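Site visit: Mostbridge handle works, Brokthorpe
October 2019

The Mostbridge plant in Brokthorpe molds plastic handles for brushes, scrapers and garden tools. Our group was shown the molding hall first, then the finishing room and the stores. Cotau, which buys most of the long-handle output, had arranged the visit.

Eight presses were running. Pellets are dried at the end of the hall and fed by vacuum line. Color is added at the press, so a change from one shade to the next means a purge, and the scrap is reground on site. The long pattern, number 1151, is run in batches of 2000.

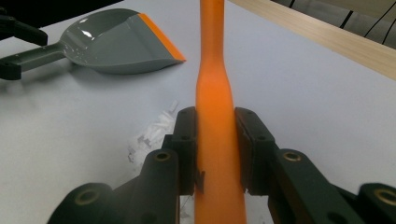
The orange version has a matte surface and is wider through its middle than at the top. Matte parts show scuffs less than gloss ones, but the mold texture needs cleaning more often. Inspection pulls 20 pieces per batch and checks straightness and width against a gauge.

The stores were less interesting. Racking is by Yousafzai, with cartons booked in by hand. A new labeling line is due in April. Parking is at the rear gate, and safety shoes are required in all areas except the canteen.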